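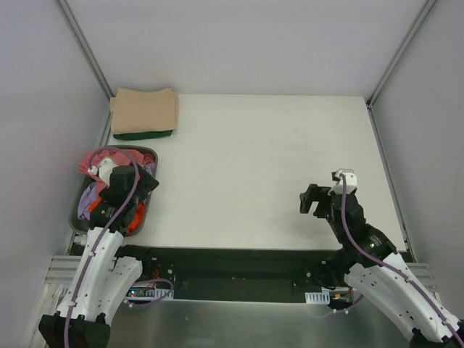

Bretden opens household linen reuse service to all residents

Bretden Linen Reuse will begin taking household cloths, towels and small linens from any address in the district in March, following a trial with 166 households. The service sorts and folds usable textiles and passes them on to shelters, community kitchens and family support programs at no charge.

Until now, only households registered in the trial could send items in. From March, residents can bring a bag to the counter on Hesness Road or leave one at either of the 2 neighbourhood drop-off points, at the Uta library branch and the Rutkowska Street community hall. No registration is needed.

"Most homes have a drawer of cloths that never gets to the bottom," said Wanda Duda, who manages the service. "People buy a new set and keep the old one as well. We can put a lot of that back into use, and small items are what our partners run short of."

The service accepts tea towels, face cloths, napkins, hand towels, bath towels, pillowcases and plain cotton or linen offcuts larger than a dinner plate. Any colour is welcome. Items should be laundered and dry when they are dropped off. Small stains and faded patches are fine, as these pieces go to groups that need cleaning cloths.

Duvets, pillows, carpet, curtains with hardware attached, and anything with mould or paint on it cannot be taken. Clothing is handled by other programs in the district, and counter staff can give out a list of addresses.

Each bag is emptied into an open bin at a sorting table. Cloths are taken out one at a time, checked on both sides and folded. Folded pieces are stacked at the back of the table by size, with the largest at the bottom where possible, and moved to shelving once the stack is high enough to carry. Torn items are set aside for cutting into rags.

The folding method was settled during the trial. Cloths were first rolled, which saved shelf space but meant partner groups had to open every roll to see what they had. Flat folding takes up more room — the shelving had to be extended along one wall — but a kitchen coordinator can now pick out ten tea towels without disturbing the rest.

"We tried sorting by colour too, and we dropped it," said Teodor Bielecka, who oversees the sorting room. "The shelters told us they didn't mind what colour a towel was. They wanted to know if it was a hand towel or a bath towel. So we fold to size and leave it at that, and the work goes a good deal faster."

Bielecka said mixed bags are the most common kind received, and residents do not need to sort or fold anything at home. Items that arrive crumpled are handled the same way as items that arrive pressed. He asked that bags be tied loosely, and that safety pins and clips be removed first.

Partner groups place orders by phone or in person and collect from the Hesness Road counter. Orders are limited to 200 pieces per pickup so that stock is shared fairly among the groups. Larger requests, such as those from a shelter opening new rooms, can be arranged with 2 weeks' notice.

Individual residents who need linens can also ask at the counter. A starter bundle of towels, tea towels and pillowcases is available to anyone setting up a household, and no proof of income is required. Bundles are made up ahead of time and tied with cotton tape.

Cloths that cannot be folded for reuse are cut into squares and offered to local garages, print shops and school art rooms. Buttons, hooks and other hardware are removed first. Businesses that want a regular supply of rags should leave their name at the counter along with the amount they expect to use in a month.

The Hesness Road counter will be open from 9:30 a.m. to 4 p.m. on weekdays. Bags can be left at the Uta branch during library hours, and at the Rutkowska Street hall whenever the front office is staffed. Residents are asked not to leave bags outside after closing, as rain-soaked items usually have to be thrown out.

Parking is available behind the building, with a ramp to the side entrance. Staff can help carry heavy bags in from a vehicle on request.

A printed sheet listing accepted items will be available at all locations when the service opens. Groups interested in becoming partners can ask for Wanda Duda at the Hesness Road counter.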